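Finding the moment of grasp from wrist video using the grain of a table
Wálter Quintero
December

Final report for the second-year project module, Plavville. The work was done in the Villanueva teaching lab between the start of term and the end of November.

The project asked whether a computer can find the moment at which a hand-held gripper takes hold of a cup, using only the video from the small camera on the gripper. At present this moment is marked by hand.

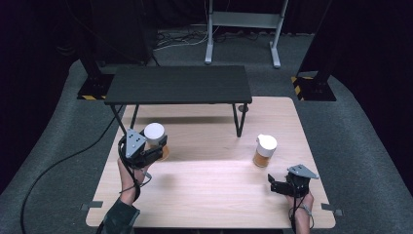
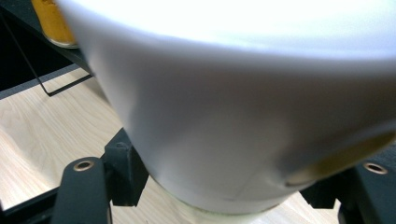
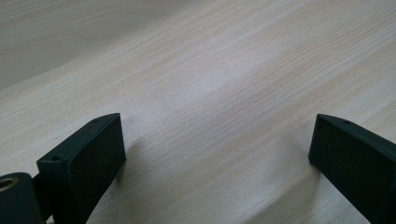 The idea behind the method is that a cup which is being held hides the table behind it. If the program can measure how much table the wrist camera sees, a sudden drop that stays low should mean a grasp. I first tried to do this by colour and it did not work well. The reason is plain when the two wrist views are compared: the upper part of the white cup is washed out to nearly pure white, and with the jaw open and no cup in view there is a whitish patch in the middle of the bare wood as well. A program that looks for "pale wood colour" gives much the same answer for both. What does differ is the grain. The cup has no fine lines on it, and the table has them nearly everywhere, although they get faint in the bright patch. I therefore changed the plan and measured grain instead of colour.

1. Background

Recordings in our lab are made by a person holding one gripper in each hand. A head camera sees the whole work area and each gripper has its own camera. The video is later cut into stages such as reach, grasp, move and release, and these stages are used by other students to train arm controllers. If the grasp is marked late, the reach stage contains frames in which the cup is already being carried, and the controller learns a muddled version of both.

The marking is done in Williva, the lab's own labelling tool, which plays the three views side by side. The marker steps through frame by frame and presses a key. It is slow work and two people do not always choose the same frame. I marked clips for part of last year and this was where my interest in the problem came from.

I considered using the head camera instead. Its view takes in much more, including both cups and both grippers, but from there the jaw is small and the cup or the hand can hide the place where the finger touches. The wrist camera is close to the action and its view of the fingers changes little as the arm moves about.

2. Aim

To write a program that takes one wrist video and gives one frame number for the grasp, and to compare that number with a hand mark. I set the pass condition before starting: the program is right if its frame is within 7 frames of the hand mark, in either direction. The video runs at 30 frames a second, so this is a little under a quarter of a second.

I did not try to find the release. I also did not try to decide which cup was taken.

3. Clips

I used 300 clips from the lab store. Each clip has one grasp in it and begins with the jaw open. All were recorded on wooden tops, some on the board with the low black table at the back and some on a longer bench from Zikinwood, which has a darker finish and straighter grain. The cups were mostly white or had white lids. A few were clear all the way up.

The clips were divided at random. I used 63 to choose the settings and kept the other 237 for the test. I did not look at the test clips until the settings were fixed, apart from marking them, which I did first and in one go so that the program's output could not influence me.

4. Method

4.1 The region measured

The fingers stand at the bottom of the wrist view, one on each side. I drew a region by hand that begins between the fingers and goes up to two thirds of the height of the image. The top third is left out because the table is further away there and the grain becomes blurred. The fingers are also left out. They are very dark and easy to mask with a brightness threshold, so the mask can follow them as they close.

4.2 Measuring grain

The region is turned to grey and divided into small square tiles. For each tile the program works out the brightness gradient at every pixel, and from these it obtains two values: how strong the gradients are, and how far they agree on one direction. Wood grain gives weak gradients that agree well. The body of a cup gives hardly any gradients, except at its outline. A shadow with a soft edge gives weak gradients too, but they are spread over more pixels, and a small high-pass filter takes most of them away.

A tile is counted as table if both values are above their thresholds. The grain score for a frame is the share of tiles counted as table.

4.3 The bright patch

In the bright patch the lines are so faint that many tiles fail the strength test. My first settings therefore gave a low score to an empty table, which looked like a grasp before anything had happened. I tried three changes. Stretching the contrast of the whole region made noise in the cup count as grain. Stretching each tile separately was worse. The change that worked was to take the median score from the opening frames of the clip, when the jaw is open, and divide all later scores by it. The program then looks for a fall compared with the start of the same clip, so a table with a large bright patch is treated in the same way as one without.

4.4 Choosing the frame

The score falls while the gripper moves towards the cup, well before contact, because the cup comes gradually into view. The fall by itself does not mark the grasp. What marks it is that the score stops changing. Once the cup is between the fingers it stays in nearly the same place in the view, and the table seen past its sides makes up a small and fairly steady share of the region. The program takes the first frame after the fall at which the score stays within a narrow band for half a second.

The width of the band was the setting that mattered most. Too narrow and the program waits until the hand has settled. Too wide and it picks a moment during the approach, if the person moved slowly. I chose it by trying a range of values on the 63 setting clips and taking the middle of the range that gave the fewest errors.

4.5 Comparison method

For comparison I kept the colour version. It uses the same region, the same division by the opening frames and the same rule for choosing the frame, but counts pixels near the table colour instead of tiles with grain. I tuned it on the same 63 clips with as much care as I gave to the other one.

5. Results

On the 237 test clips the grain method was right in 226 and wrong in 11. The colour method was right in 179 and wrong in 58.

I looked at all 11 failures of the grain method.

In six of them the cup was close to the gripper at the start of the clip. The opening frames already had a cup in them, so the score the program divided by was too low and the later fall was too small to be noticed. This is a fault in the method and I should have foreseen it.

In three the person touched the cup, pushed it a short way along the table and then closed the jaw again. The program chose the first touch and I had marked the second. Looking at them again, I would still mark the second.

In the remaining two I think my own mark was wrong. I have left them as failures, as I did not go back over the clips that passed in search of marks that were wrong in the other direction.

The failures of the colour method were mostly early. It chose a frame in the approach, when the cup had come in front of darker wood and the count had then levelled off as it crossed the bright part. There were fewer of these on the Zikinwood bench, where the wood and the cup differ more in colour.

Clear cups gave less trouble than I expected. The contents hide the grain even where the wall of the cup does not.

6. Discussion

The result is good enough for the lab to use as a first mark which a person then checks. It is not good enough to replace the person. A wrong frame is usually wrong by a lot, and the program gives no warning. A simple test could be added for the largest group of failures: if the score in the opening frames is much lower than for other clips on the same table, the clip should be sent for hand marking.

The method depends on the table having a pattern. On a plain white or black top it would have nothing to measure. We do have a grey laminate bench upstairs and I ran a handful of clips from it out of curiosity. The program gave an answer for each one and none was of any use.

There is also the question of one marker. All the hand marks are mine. A second set by another student would show how far two people differ, and without it I cannot say whether 7 frames is a strict condition or an easy one.

7. Further work

The release might be found by running the same rule backwards, starting from the end of the clip. I tried this on paper only. The difficulty is that a person often opens the jaw and stays where they are for a moment, so the cup still hides the table after it has been let go. The distance between the fingers would have to be used as well. Each finger has a small hole near its tip, on the narrow top rim, and this should be possible to track when the jaw is open, but I have not tested it with a cup in the way.

The program and the list of clip numbers are in the project folder under my name. The hand marks are saved in Williva format in the same place, with the two doubtful ones noted in the comments column.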